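3. Method

Readings were collected in July from residents of the Nelthorpe and Mitthorpe dormitories. Each participant agreed to let the survey app log screen-on time and charging events for 3 weeks. No message content or location data was stored. In total, 87 students enrolled and 6 withdrew before the end of the logging period. Their records were deleted and are not included in the results.

The app wrote one line per charging session, giving the battery level at plug-in and at unplugging. Sessions shorter than one minute were treated as loose connector contacts and removed. After this step the data set held 2,393 sessions.

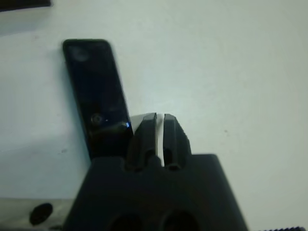
Figure 2. Black smartphone on a pale tabletop.

4. Results

Most sessions began in the evening and ended after the battery had reached full charge. Overnight charging was more common in Nelthorpe, where the outlets are next to the beds. In Mitthorpe the outlets are by the door, and residents charged in shorter sessions during the day. Battery level at plug-in varied widely within each building, so the median is reported in Table 1 instead of the mean.

Self-reported charging habits did not match the logs well. Participants tended to report fewer sessions than the app recorded. The Oddsson recall correction, as described in the course handout, reduced this gap but did not close it.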